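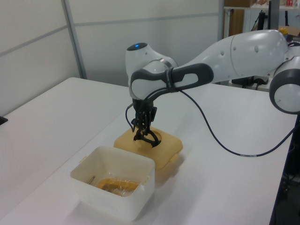
# Packing and Labeling Items for Household Storage Units

Residents of the Firnier buildings may place boxed household goods in the basement storage units at any time of year. These instructions explain how to prepare containers, how to label them, and how to record them with the Residents' Office. They apply to new tenants and to tenants renewing a unit in January.

## Before You Begin

Obtain the following:

- Containers with lids that close fully
- Adhesive labels, at least 4 inches wide
- A permanent marker, black or dark blue
- Packing paper or clean towels
- One copy of the storage record form, available at the front desk

Cardboard boxes are accepted on the upper shelves only. Containers placed on the floor must be plastic or metal.

## Step 1: Sort the Contents

Group items by the room in which they are used. Kitchen goods should not share a container with clothing, bedding, or books. Remove batteries from radios, clocks, and toys, and store them in your apartment.

Food of any kind, including pet food and birdseed, is not permitted in the basement. The same applies to paint, fuel, and cleaning products in open bottles.

## Step 2: Clean and Dry Every Item

Wash dishes and cookware by hand or machine and leave them out overnight before packing. Clothing should be laundered and completely dry. Lids need the same care as containers. Wipe both sides and run a cloth along the inside edge, where crumbs and dust collect.

## Step 3: Pack the Container

1. Line the bottom with two layers of packing paper.
2. Place the heaviest items first.
3. Wrap glass and ceramic pieces one at a time, and stand plates on edge.
4. Fill gaps with paper or towels until nothing shifts when the container is tilted.
5. Set the lid in place and press down on each side in turn. If the lid bows upward, remove an item and try again.

A packed container may weigh no more than 26 pounds. A bathroom scale is accurate enough for this purpose, and one is kept at the front desk for residents who do not own one.

## Step 4: Write the Labels

Each container requires two labels, one on the lid and one on a short side. Write the following on both:

- Your last name and apartment number
- Your unit number
- The room or category, such as "Kitchen" or "Winter clothing"
- The container's number in your own series

Do not list valuables on a label. A sample in the correct format reads:

> Weerasinghe, Apt. 15
> Unit 19
> Kitchen
> Container 3

## Step 5: Complete the Storage Record

Enter each container on the form in number order, with a short list of its contents. Keep one copy and give the other to Leilani Kowalczyk at the Residents' Office. Forms that leave out the unit number will be returned.

## Step 6: Place Containers in the Unit

Stack containers of the same size together, no more than three high, with the side labels facing the door. Leave a clear space of 15 inches below the ceiling sprinklers. Nothing may be left in the corridor, including empty boxes and carts.

## Changes and Removals

When a container is removed for good, cross out its entry on both copies of the form and initial the line. Numbers from removed containers may be used again after the office copy has been corrected.

Questions about unit sizes or lost keys should be directed to Booker Brannigan. The charge for a replacement key is $19, payable at the front desk.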